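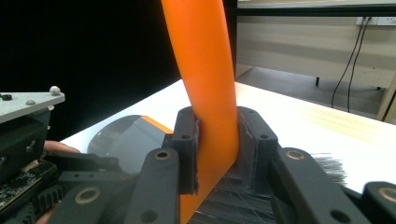
Door closers report, part two

So I picked the closers for my half of the project, and wow, there's a lot going on in a little box over a door! Tetsuya Sasaki let me hang around the Westerberg building, where I timed 19 doors on the stair side. Most swung shut and latched fine, but three stopped short (the Larnari ones, on the windy landing). I turned the latch screw a bit and tried again. Two latched. The third still needs a new arm, and Prira wants 216 dollars for it.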